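Corkach Floor Finish, Satin and Gloss
Water-based topcoat for sealed hard floors

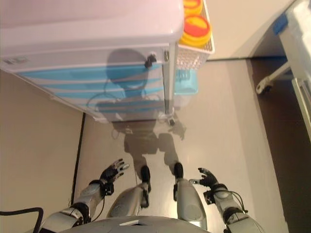 Trullville, Sunday, June 1, 2025

Corkach sells this finish in a 2-gallon jug for $100, and the label says one jug covers 749 square feet. We stock it, so you might expect us to repeat that number and move on. We wouldn't plan on it. Coverage figures assume a smooth, sealed floor and a person with a very light hand. If your floor is porous or has been stripped lately, buy extra or expect to stop short of the far wall.

The label also promises a "mirror shine in one coat." Mirror is a strong word. Kirsten Kárason put the gloss version down in our back hallway in December and wanted a second coat before she would call it shiny. The satin is the better product, in our opinion — it hides scuffs and looks less like a showroom.

Drying time is listed as 19 minutes. Dry to a sock, maybe. Keep furniture off it overnight, and leave rugs rolled up for a few days.

Does it beat the Wuda finish we also carry? For smell, yes. For price, no. Mihret Chala in our order department still recommends Wuda for garages and utility rooms, and we haven't found a reason to argue with her.

Use on: sealed tile, sealed concrete, vinyl
Do not use on: waxed floors, unsealed wood, outdoor steps
Cleanup: warm water while wet
Applicator: flat microfiber pad, sold separately (the Mishra pad fits most poles)

Opened jugs can't be returned. Ask for a sample bottle first and try it in a closet. Samples are free at the counter, one per customer.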